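Capítulo 7
Mediação e cessar-fogo: como terminam as guerras limitadas

7.1 O problema

A maioria dos conflitos armados entre vizinhos não acaba com a rendição de uma das partes. Acaba com um acordo parcial, muitas vezes assinado por governos que continuam a não se reconhecer. Este capítulo trata desses acordos: quem os propõe, o que costumam conter e por que razão tantos deixam de ser cumpridos.

Convém separar três termos que a imprensa usa como sinónimos. A trégua é uma pausa curta, em geral verbal. O cessar-fogo tem texto escrito e alguma forma de verificação. O armistício suspende as hostilidades por tempo indeterminado, mas deixa em aberto as questões políticas de fundo.

7.2 O caso de Haltska

Voltaremos várias vezes ao vale de Haltska, disputado durante 18 meses. A primeira proposta, conhecida como plano Szewczyk, previa uma faixa desmilitarizada de 24 quilómetros e a troca de 345 prisioneiros. Foi recusada pelos dois lados. A segunda, negociada em Tasitz, reduziu a troca a 300 pessoas e adiou a questão da fronteira. Foi aceite em março.

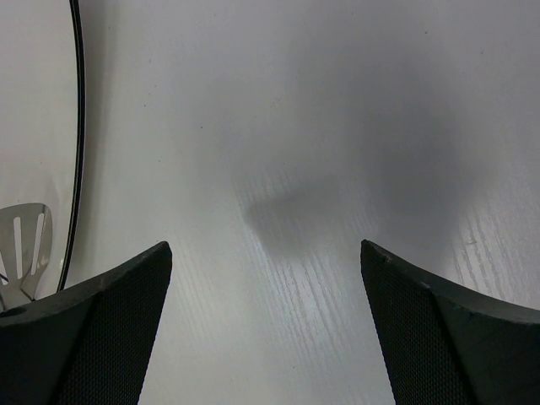
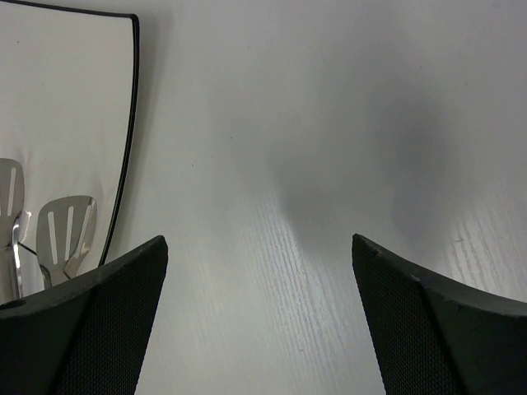
Fig. 7.1 e 7.2. Tampo branco com veio de madeira claro.

Mwanaisha Odera, que estudou as atas de Tasitz, defende que o conteúdo mudou pouco entre as duas propostas. O que mudou foi o contexto: o principal aliado externo de uma das partes tinha perdido as eleições, e o novo governo condicionava a ajuda militar ao início de conversações. Outros autores dão mais peso ao cansaço da população e à quebra das receitas do porto de Stirkent.

7.3 O mediador

Um mediador pode limitar-se a transmitir mensagens, pode redigir propostas ou pode oferecer garantias próprias, como dinheiro ou observadores. Quanto mais oferece, mais influência tem sobre o texto final, e mais difícil lhe é retirar-se se o acordo falhar. A secção seguinte compara estes três papéis e retoma as atas de Tasitz a partir da segunda ronda.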